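Robots at Home: Project Course
Handout 4: Teaching by Showing

Read this before the next lab session. It replaces the short version that was on the course page, which had the wrong clip length in it. Bring questions! Guilan and I will both be in the lab for the whole session.

Where we are

By now every team has its arm moving from the keyboard, and most of you have found out how slow that is. Picking up one sponge with twelve keys is a fun party trick the first time. By the tenth sponge you start wishing you could simply show the thing what you mean. Well, now you get to!

The idea for this unit is old and very appealing. A person does the job by hand, the computer records what the person saw and did, and a program learns to produce similar motions for the robot. People call this learning from demonstration, or imitation learning, and you will see both names in the readings. We will use "demonstration" for one complete recording of one task, start to finish, and "clip" for the video part of it.

The task for everybody this term is tidying a low table. Team Worura has asked to do shelves as well, and that's fine as long as the table comes first.

Why tables are harder than they look

Think about what you do when you clear a table at home. You glance over it, you pick something to start with (why that one?), you slide a thin thing to the edge so you can get a thumb under it, you lift, you square up the pile. You make dozens of small choices and can't name most of them afterward. A demonstration catches those choices without you having to write them down, and to me that is the most exciting part of the whole course.

It also catches your bad habits. If you always start on the right, your robot will always start on the right. If you hover for a long time before each grasp, your robot will learn to hover. Last June a team trained on clips in which the demonstrator kept pausing to talk to a friend, and their arm would stop halfway to the cup and wait there. It was very polite and it never got the cup.

Thin flat things deserve a special word. A magazine lying on stone or glass has almost nothing to grab. With fingers you can do one of these:
slide it over the edge and pinch it there
press down on a corner and drag until the paper bows
pin one side with one hand and lift the other side with the other hand

Our two-finger grippers can do the first one well, the second one sometimes, and the third one only if you have both arms working. So when you record, choose a method the robot has some hope of copying, and stay with it through the whole set.

What makes a good demonstration

Start with both hands in view and hold them still for a full second. The software uses that second to find your hands, and if it doesn't find them there it may not find them at all.

Keep your head steady. Look with your eyes first and turn your head second. This feels strange for the first few tries and then you stop noticing.

Move at about the speed you would use with a full glass of water.

Finish by bringing both hands back to where they began. Please don't reach for the stop button with the hand that just did the work. Ask your partner to press it.

Don't fix mistakes in the middle. If you drop something, finish the motion, call out "redo," and mark the clip in the log. Marked clips are useful! We will need them in Handout 6 when we talk about recovery.

Choosing the first grasp
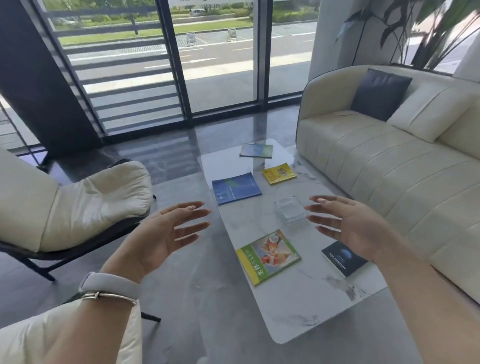
The opening reach decides more than any other moment in a demonstration, so spend some time on it before you record. Ask which object, once moved, would make the rest easier, and which one would cause trouble if you left it. Take a marble coffee table with five booklets spread over it and a square glass ashtray in the center-right. The hands are out over the table with the fingers spread, and from there several first moves make sense. You could gather the green-and-yellow magazine in the foreground, or go for the dark navy booklet just under the right hand, or deal with the ashtray before any paper comes sliding toward it. I would take the ashtray first, but Guilan disagrees with me and would do the near paper and leave the glass until the end. Try both orders. Clear glass is hard on our object detector too, as it shows whatever is behind it, so put a few extra clips of that grasp in your set and check by eye that the label box sits on the glass.

Work through the same question for your own table and write down your order in the log before you start. One line is plenty. What we want to see is that the order was chosen on purpose and that it stays the same for the whole first set.

How much to record

Each team needs 500 clips by the end of the unit. I know how that sounds! They are short, and two people trading off can get through a lot of them in one sitting. Team Nunia already has more than 900 from their pilot, though many have no label yet, so please don't read that as the bar.

Split your clips like this:
first set: one order, one demonstrator, objects in fixed starting spots
second set: same order, objects moved by hand between clips
third set: free order, both partners

Change only one thing at a time between sets. If you move the lamp and the magazines on the same day, you will have no idea which one confused the model.

Labels

Use the Barreto sheet, the one with the drop-down menus. Every clip gets a task name, an object, which hand touched it first, and "ok" or "redo." If both hands touched at once, write "both" and go on. The old Discombe sheet still opens from some bookmarks and it does not save, so delete the bookmark.

Due October 17, 2020: first set recorded and labeled, plus a page from each team on what your demonstrator does without thinking. The best pages last time came from people who watched their own clips at half speed and were a little shocked.

Readings for next time are the 2 short papers in the folder marked Reach. Skip the math in section 3 of the longer one unless you enjoy it. We will go through it together at the board, with a real magazine and a real arm.

Mafalda Azevedo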